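Mieux dormir pour mieux grandir : entretien avec Seema Rawat

Responsable du programme Sommeil de l'enfant au sein de la fondation Bakness, Seema Rawat coordonne depuis l'automne une action de prévention destinée aux familles de Bruvstead. Elle a répondu aux questions de la rédaction en octobre, à quelques semaines de la publication du premier bilan.

Le programme est né d'un constat dressé par les infirmières scolaires. « Les enseignants signalaient des élèves somnolents dès dix heures du matin, et les parents nous disaient ne plus savoir à qui s'adresser », rappelle Mme Rawat. Une enquête a donc été conduite auprès de 3 000 foyers ayant au moins un enfant âgé de trois à dix ans. Parmi eux, 278 ont accepté de tenir un carnet de sommeil pendant un trimestre complet.

L'heure du coucher varie fortement d'un soir à l'autre, parfois au sein d'une même fratrie. « Nous pensions que les écrans occuperaient la première place dans les réponses. Ils comptent, bien sûr, mais les parents évoquent d'abord leurs propres horaires de travail et le temps de trajet. Lorsque l'on rentre à dix-neuf heures trente, le dîner, le bain et l'histoire se bousculent », explique-t-elle.

La fondation a choisi de ne pas prescrire d'horaire unique. Les familles sont invitées à retenir un enchaînement de gestes simples, toujours dans le même ordre, et à le conserver autant que possible pendant les vacances. La chambre fait l'objet d'un chapitre distinct du livret remis aux parents : température modérée, obscurité suffisante, literie adaptée à la taille de l'enfant.

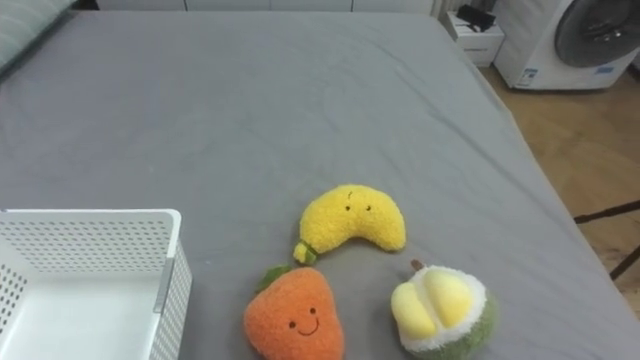
« On nous interroge beaucoup sur l'enfant qui rejoint le lit de ses parents au milieu de la nuit », poursuit Mme Rawat. « Nous ne portons pas de jugement. Nous demandons seulement aux adultes si la situation leur convient et, dans le cas contraire, nous les aidons à raccompagner l'enfant calmement, avec les mêmes mots chaque fois. » Elle précise que ces recommandations ne concernent pas les nourrissons, pour lesquels les consignes de couchage relèvent du médecin ou de la sage-femme.

Les ateliers se tiennent dans les locaux de l'espace Fawzy, à dix-huit heures, avec une garderie sur place. Chaque famille participe à 2 séances, espacées d'un mois. Le psychologue Wajid Sandhu, qui anime la seconde, insiste sur la place accordée aux peurs nocturnes. « Un enfant de cinq ans qui redoute le noir a besoin d'être entendu avant d'être rassuré », observe-t-il. Selon lui, la veilleuse reste une solution acceptable, à condition que son intensité soit faible.

L'application Carkeo, qui devait remplacer le carnet papier, a été mise de côté. « Les parents remplissaient le questionnaire dans le lit, téléphone en main, à vingt-trois heures — nous avons préféré revenir au crayon », indique Mme Rawat.

Le bilan portera sur la régularité des couchers et sur le ressenti des familles. Aucun résultat ne sera communiqué avant sa relecture par le conseil scientifique de la fondation. Les inscriptions aux prochains ateliers sont ouvertes à l'accueil de l'espace Fawzy, aux heures habituelles.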